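Turning a quarterly price index into an annual growth rate

Start from the published level of the index, not the rounded change. The steps below use the Villanueva appliance price series, which has 41 quarters and a base value of 100.

1. Open the series in Justix and export it as plain text. Keep all decimals.

2. Check the row count. The full file has 2,128 rows; the household appliance group takes up 169 of them.
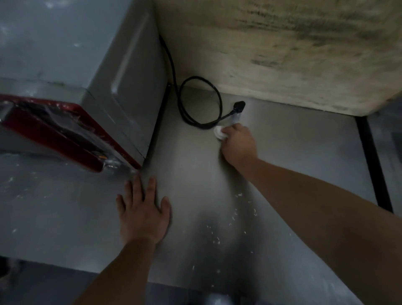 Countertop appliance with a red front panel.

3. Divide the latest value by the value four quarters earlier, subtract one, and multiply by 100. With a latest value of 138 and an earlier value of 132, the annual rate is 4.5 percent.

4. Do not add up four quarterly rates. The sum leaves out compounding, and the gap widens when inflation is high.

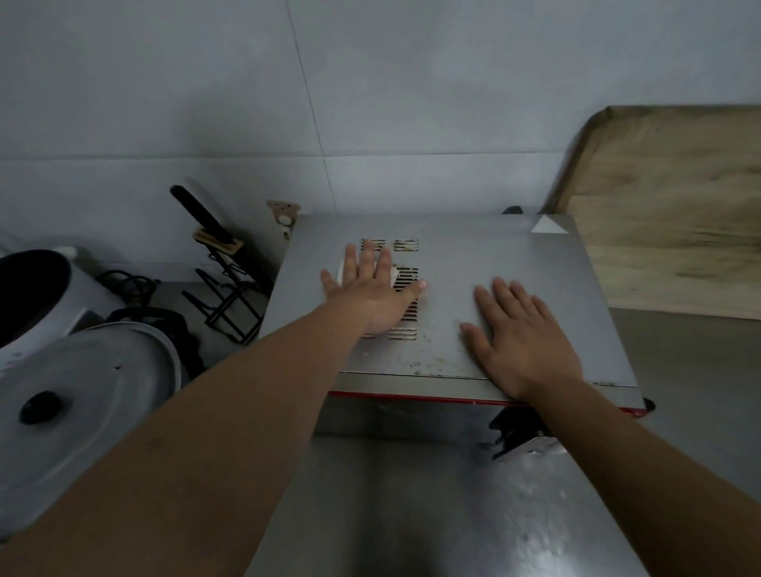
Stainless steel countertop oven, seen from the top.

5. If the base year changed inside your window, link the two parts. Take a quarter present in both, divide the new value by the old one, and multiply all earlier old values by that ratio.

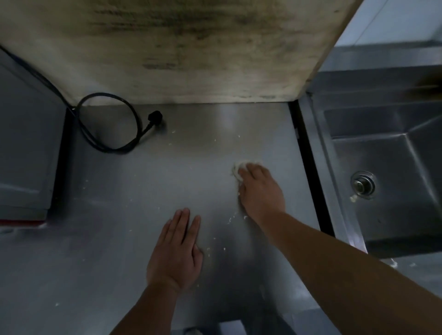

Linked values will differ slightly from the Latari tables, where rates are rounded to one decimal before release. Differences of 0.1 point can be ignored. For larger ones, check the link quarter first.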